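I've coached youth hockey for a long time, and the thing parents ask me most is what their kid can shoot on at home. For years I told them a sheet of plywood and good luck. Now I send them to the Lullholm shooting pad, and I sell it here because I got tired of typing out the answer!

The Lullholm is a slick, flat panel you lay on a driveway or garage floor. Pucks slide on it a lot like they do on ice (a bit slower, which I don't mind for wrist shots). It comes as 2 panels that click together, and the whole thing stores upright behind a door. 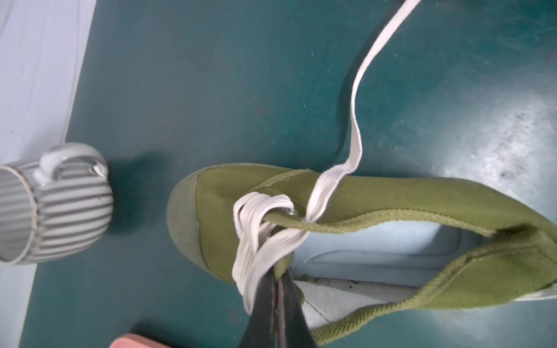 My buddy Dinesh Rajan has had his down since October and his daughter has put 900 pucks a week across it. The surface has some scuffs – black marks mostly, and they come off with dish soap and a rag. Don't use anything gritty on it.

Old stick blades are fine, taped or not. Please don't skate on it, it's not made for that. And sweep the floor first, a pebble underneath will drive you nuts.

The pad is $169. If you want the full Clarngate bundle with the steel goal, backstop net and a bucket of pucks, that's $695 and I'll throw in a passer. Shipping is slow on the goal, so order early if it's a birthday thing.

Not sure which one fits your garage? Send me your measurements and I'll tell you.

Questions? Contact Naveed Siddiqui, Wonitthorpe Hockey Supply | © Wonitthorpe Hockey Supply | Back to top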